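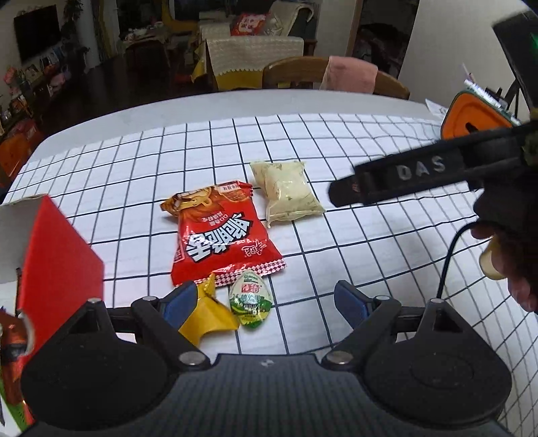
Kindora 桌面零食收纳数据集
数据说明与使用指南

Kindora 收集的是人拿着手持夹爪在家里餐桌上收拾零食的过程。采集时桌边没有机器人,只有人手、夹爪和装在夹爪上的相机,学出来的策略再放到机械臂上执行。我们是 Trallberg 实验室操作学习小组,这份数据配合我们的方法 Talukder 一起发布。第一次看到策略把一只从没见过的软袋子稳稳提起来的时候,全组都围到了机械臂旁边,那天下午谁也没干别的活。很高兴终于能把它交到大家手里!

首次公开发布:2023年7月22日
维护人:Ghazal Mazandarani
状态:持续维护,欢迎提 issue

为什么做零食包装

软包装是我们见过的最有意思的抓取对象之一。同一款包装,里面的东西往哪边一滑,鼓的位置就变了;封口朝上和封口朝下,合适的夹持点完全是两回事。塑料膜反光厉害,深度相机在上面经常给出一片空洞,而人拿着夹爪几乎不假思索就能挑到一个靠谱的位置。我们想学的正是这种选择。

另一个原因很朴素:零食到处都买得到。你想复现实验,下楼去趟便利店就行,用不着订购一套标准物体。口味和品牌对不上也没关系,后面的评测流程里说明了怎么替换。

任务内容

每条轨迹从一张散放着零食的桌面开始,到操作者示意结束为止。任务分四类:
单件拾取:夹起指定的一件,移到空处放下。
入盒:把指定的零食放进桌上的敞口纸盒。
分堆:按大小或者按颜色把零食分开。
双手配合:一侧夹爪压住或扶住,另一侧夹取,主要用在大袋子和互相压住的包装上。

双手配合是我们私心最喜欢的一类。操作者会自己发展出各种小策略,比如先用一侧指尖把大袋子的封口边顶起来,另一侧再夹进去。采集手册里一个字都没提这种做法,可是好几位操作者各自都用上了,Talukder 也把它学了过去。

数据规模

轨迹总数为 1,000 条,来自 36 个家庭。单条轨迹的时长差别很大,单件拾取很短,分堆可以很长,请不要假设固定长度。我们没有把轨迹裁成统一帧数,加载器默认按片段采样,片段长度可以在配置里改。

划分是按家庭做的,同一个家庭的轨迹只会出现在一个子集里。早期内部版本按轨迹随机划分,验证集成绩漂亮得可疑,仔细一看,模型认得的是桌布。现在的划分请尽量沿用,方便大家互相比较。如果必须重新划分,请在论文里写清楚。

采集方式

操作者一手一只夹爪,站着或者坐着都可以。相机随夹爪一起运动,左右两路分别记录。开始之前有一小段校准动作:两只夹爪先完全张开,再完全合拢,然后在桌面上方缓慢画一个平放的八字。八字那段看着有点滑稽,对时间对齐却帮助极大,请在使用原始数据时保留它。

桌面布置由家庭成员自己决定。我们只要求桌上至少有一件软袋和一件小包装,此外不清场,桌布不换,椅子和背景里的东西也留在原位。灯光同样照旧,有的家里下午就拉上窗帘,画面偏暗,这些轨迹我们都保留了。生活里的桌子本来就是这个样子,策略早晚要面对。

试采从四月开始,最初那批用的是旧版手指垫,摩擦偏小,夹持动作和后来的明显不同。它们单独放在 pilot 目录下,不计入上面的总数,也不参与我们报告的任何训练。

目录结构

train、val、test:三个子集,每条轨迹一个文件夹。
pilot:试采数据,仅供参考。
calib:相机内参、夹爪开合标定表。
meta:物体清单、家庭编号、任务标签。
tools:读取、可视化和格式转换脚本。

每个轨迹文件夹里有这些内容:
left.mp4 和 right.mp4,左右两路视频。
pose.npz,两只夹爪在统一坐标系下的六自由度位姿,附带每一时刻的置信度。
width.npz,两侧手指的张开宽度,单位是毫米。
task.json,任务类别、中文指令、英文指令和结束状态。
flags.json,质量标记,后文有解释。

快速上手

先装好依赖,再把 calib 目录放到数据根目录下,然后运行 tools 里的 check_data.py。脚本会逐条核对文件是否齐全,时间戳是否递增,位姿有没有跳变。全部通过以后运行 replay.py,可以一边看视频一边看位姿曲线。强烈建议在训练之前随手翻几十条轨迹看看,比读任何统计表都来得直观,而且真的很好看!

坐标系约定:x 向前,y 向左,z 向上,原点取校准动作结束时两只夹爪的中点。四元数顺序是 x、y、z、w。用别的顺序读进来不会报错,只会得到一只非常有创意的机械臂,我们自己踩过。

标注说明

中文指令由操作者在动作开始前口述,转写后做了轻度整理,保留口语,所以会看到“那个红的大包”“旁边绿色的小的”这类说法。英文指令是人工翻译的,指代含糊的地方没有替它补全。接触时刻由张开宽度和视频共同推断,再由标注员抽查修正。

flags.json 里有三种标记。occluded 表示目标在夹取前被夹爪自身挡住。pose_weak 表示位姿置信度偏低,常见于格子或条纹这类重复纹理的桌布。我们的视觉里程计在这种纹理上容易匹配到相邻的格子,位置会突然平移一小段。retry 表示操作者夹空过,又重新来了一次。

请不要急着把 retry 的轨迹删掉。我们做过对比,去掉之后策略在第一次夹空时往往停在原地发呆,留着它们,策略会退回来换个角度再试。这是整个项目里最让我们兴奋的发现之一。

方法与结果

Talukder 的思路不复杂。它先预测一小段相对于当前夹爪的位姿增量,再用一个单独的小网络估计接触面会怎样变形,两者一起决定手指合拢的时机。相对位姿让同一套权重可以用在人手持的夹爪上,也可以用在机械臂末端;变形估计则专门对付软袋子,避免过早合拢,只夹住一层松垮的膜。

真机评测在 Plerkcombe 实验间进行,那里的桌子、零食和灯光都没有出现在训练集里。单件拾取的成功率约为 75%,没有变形估计的版本明显更低,差距主要来自充气较足的枕形包装。每种设置重复 5 次取平均,布置由不参与训练的同事摆放。入盒任务的结果也很鼓舞人,不过对盒口高度敏感,盒盖翻起来挡住去路时策略会犹豫,完整数字请看随附的结果表。

评测流程可以在你自己的实验室里照做。物体清单按形态而不是按品牌列出:大号扁袋、枕形小包、两头尖的小包、拧结糖纸,各找一件相近的就可以。摆放时请让至少一件包装的印刷面倒过来。模型对文字朝向的依赖比我们预想的要强,这一项能很快看出问题。

已知问题

反光。正对灯光的亮膜会让接触时刻的推断提前几帧,接触标签请留一点余量。

线缆。个别轨迹里夹爪的线会垂到指尖附近,训练时我们没有遮挡它,效果尚可,但做分割任务的朋友要留意。

左右不平衡。多数操作者习惯右手夹取,左手更多用来扶。镜像增强能缓解,做镜像时记得连同包装上的文字一起考虑,翻过来的字在真实桌面上是不存在的。

物体偏向。硬盒、罐头和玻璃瓶很少,液体包装一件也没有。请不要拿 Kindora 单独训练后去处理易碎物品。

隐私

采集前所有家庭都签署了知情同意书,知道背景会被录进去。人脸和可辨认的证件、信件已经模糊处理,音频只用于转写指令,不随数据发布。参与家庭可以随时要求撤回,撤回后相应轨迹会从下一个版本中移除,版本记录里只写编号变动。如果你在数据里看到漏掉的个人信息,请直接写信给维护人,不要在公开 issue 里贴截图。

许可与引用

数据仅限非商业研究使用,tools 目录下的代码可以自由修改和再分发,保留原始声明即可。零食包装上的商标和图案归各自权利人所有,请不要把它们单独裁出来另行发布。

引用时请写明:Trallberg 实验室操作学习小组,Kindora 桌面零食收纳数据集,并注明所用版本号。使用了变形估计模块的话,请同时引用 Talukder。

参与进来

我们特别想要新的桌面。圆桌、矮桌、铺着花桌布的折叠桌都好,采集手册和夹爪的打印文件在 tools/collect 里,校准表要用你自己装出来的那一对夹爪重新测。提交之前先跑一遍 check_data.py,再附上物体清单,其余的格式问题我们来处理。用 Kindora 做出了别的任务,哪怕只是一段跑歪了的视频,也请发到讨论区,我们每一段都会看。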